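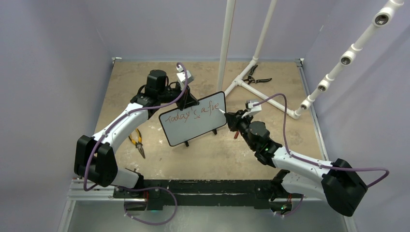

Progress Report to the Hollenstein Fund
Project: Two-Arm Handwriting and Assembly Examples
Submitted by the Belonstead Laboratory, April 30, 2019

Home | Projects | Reports | Partners | Contact

1. Purpose of this report

This report covers the second period of the grant. It sets out the state of the example collection, the problems met during the period, the use made of the equipment budget, and the work planned through the end of May. A separate financial statement has been sent to the Fund's office.

2. State of the collection

The grant agreement calls for 2000 accepted examples of two-arm tasks performed under human control, to be used in training a learning system that will later attempt the same tasks without an operator. At the close of the period, 1639 examples had been accepted. A further 116 were recorded and rejected on review. Rejected recordings are kept in a separate archive and are not counted toward the target.

Writing on a whiteboard is now the main task in the collection. One arm steadies a small board on its easel stand while the other holds a marker and writes a short phrase. The operator chooses the wording. Phrases such as "today's a fire", in red marker, are accepted on the same terms as any other, as the learning system is being trained on the motion and the contact between marker and board. Spelling and sense are not grounds for rejection. Uneven letters are also accepted, provided that a reader can make them out.

The remaining tasks involve hand tools and the fitting of white PVC pipe. Collection for these began later and the share of accepted examples is lower.

3. Review of examples

Each recording is checked by a reviewer other than the operator who made it. The reviewer confirms that the task was carried through to its end, that both arms were under control throughout, and that the arm positions and the video agree in time. The last of these checks accounted for most of the rejections. The fault was traced to a clock setting on the recording computer at the Plalley site and has been corrected. Examples made at Plalley before the correction were reviewed a second time, and those that could not be repaired are included in the rejected total.

The laboratory also changed its rule on pauses. Operators often stop between words to adjust their grip, and early reviewers cut these pauses out. The cuts left sudden jumps in the arm positions - a pattern the learning system then tried to copy. Pauses are now left in place.

4. Equipment and sites

Collection is carried out at 2 sites, Plalley and Erness. Both follow the same written procedure. Spending on equipment during the period was limited to markers, replacement finger pads, and cables. The planned purchase of a second recording computer for Erness has been put off until the next period, with the agreement of the Fund.

5. Work planned

The laboratory expects to reach the agreed total by the end of May. Priority will be given to the pipe-fitting task. Writing examples will continue at Erness only, with longer phrases and a wider choice of starting positions for the board.

A first training run on the accepted writing examples is planned for the same month. Results will be sent to the Fund with the next report, together with the revised operator instructions.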